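Water Use in Shared Student Housing
Project report, Lockwood residence
Ryan Bellamy and Fidelina Cáceres

1. Background

Lockwood has 40 rooms on three floors, and every room has its own sink. The showers and kitchens are shared. The building has one main water meter, so residents never see what they use. We wanted to find out how much water goes through the sinks and whether low-flow aerators would cut it.

2. Method

We put small flow meters on the cold and hot lines of the sinks on the second floor and read them every evening at 9 p.m. through September. For the first half of the month nothing was changed. For the second half we fitted Prerkum aerators to the same faucets. Residents knew about the meters but were not told which day the aerators went in.

We also handed out a one-page survey on habits such as shaving, brushing teeth and washing dishes in the room. Two meters leaked at the joint and had to be refitted, so their first three days are left out. 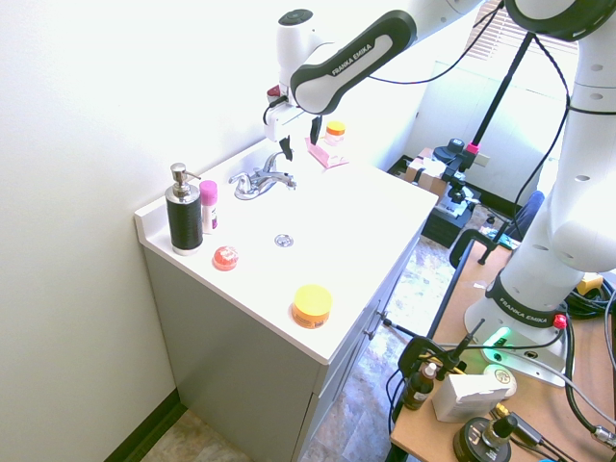
3. Results

Before the change, the metered sinks used 1,340 gallons. After the change they used 899 gallons over the same number of days. Most of the drop came from the cold line. Hot water use fell much less – people tend to fill the basin with hot water, and a basin takes the same amount no matter how fast it fills.

The survey matched this in part. Residents who said they left the water on while brushing had the largest drop. Four residents complained that rinsing a razor took longer.

4. Problems

We had no second floor to compare against, and some residents went home more often late in the month. Part of the drop may come from that. The meters also read poorly at a slow trickle, so a dripping faucet would hardly show up.

5. Next steps

We would like to repeat the readings with the aerators on first and the plain faucets second. The parts budget was $400 and most of it went to the meters, which can be used again.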